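Plant behind the table keeps getting bumped, and the table is never clear. What do you do with a shared round table?

Posted in Home & Office Setup by Tumelo Modise
1,142 views

Hi all! We have one round gray table in our front room and it does the work of about five tables. People eat at it, work at it, dump their mail on it, and by Saturday you can't find a spot for a plate. There's a tall spiky plant in a black pot on the floor between the table and the wall, and whoever takes the seat on that side ends up with leaves down the back of their neck. The chairs don't match either (a couple of red ones, a darker reddish-brown one, and a molded red-orange one with thin metal legs that I love and everyone else complains about).

I don't want to buy a bigger table. The room won't take it, and I already spent more than I meant to on the cart that we keep the laptop on. What I want is for the tabletop to stay usable, meaning the papers, the cords and the drinks need to stop living on it. The cords drive me the craziest. One always runs right along the front edge where your arms go, and then there's the pile of them in the corner by the screen.

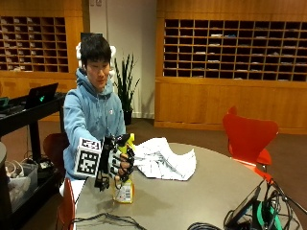
My housemate says get a tray and be done with it. We tried a tray once, a nice one from Skodano, and in a week it was just a tray full of junk sitting on a table full of junk. So I'm looking for something that works with people who are not tidy and are not going to become tidy. Also, where would you put the plant? It's heavy and I'd like to move it one time only.

Thanks in advance!

Tadhg Brennan
Joined in December, 38 posts

Oh I feel this. We had the exact same trouble at our old place in Didville, and what fixed it was getting the cords off the top before we touched anything else. With a round table there's no back edge to push stuff against, so everything drifts to the middle or hangs off the side.

I'd do it like this. Stick a few of those little adhesive clips on the underside, maybe a hand's width in from the edge, and run your longest cable through them. Bring it up in one place only, on the side nearest your outlet. Anything propped up with a bunch of stuff plugged into it (tablet, little monitor, whatever) goes at that same spot, and the extra length gets coiled and tied under the table. I used strips of old velcro from a broken laundry bag and they've held up great. Leave some slack or somebody will yank the whole thing onto the floor when they scoot their chair back. Ask me how I know!

If the cart is close enough, put a power strip on its bottom shelf if it has one and charge everything over there.

For papers, get one folder with a clip. Loose sheets curl up as soon as someone leans on them, and then they never stack again. Ours hangs on a hook by the door and I go through it when it gets too fat to close.

Plant goes in the corner. Put an old towel under the pot and drag it, don't lift.

Mutua Mugo

get a square table

Johannes Kekana

Tadhg covered the cords so I'll take the plant and the chairs.

Before you drag it anywhere, check the light in that corner. A lot of the tall spiky ones will put up with a dim spot, but mine sulked for a whole winter when I moved it away from the window. If the corner is dark, try sliding the table toward the middle of the room first. Eleven inches was enough at my house to get a person in and out without a fight with the leaves, and the plant stayed where it was happy.

On chairs, I'd keep the molded one out where it is and take one of the others away if you rarely fill them all. I had an extra from Buthelezi that was only ever used as a coat rack, and the room felt a lot easier to walk through once it went to the bedroom.

And keep drinks in bottles with caps if there's paper or anything electric on the table. I lost a keyboard to a glass of orange juice and I'm still mad about it.

Tumelo Modise

Thank you both (and Mutua, ha). Going to try the clips first and then shove the table over a bit before I mess with the plant. Tadhg, did the adhesive leave marks when you took the clips off? The table was my aunt's and she does visit.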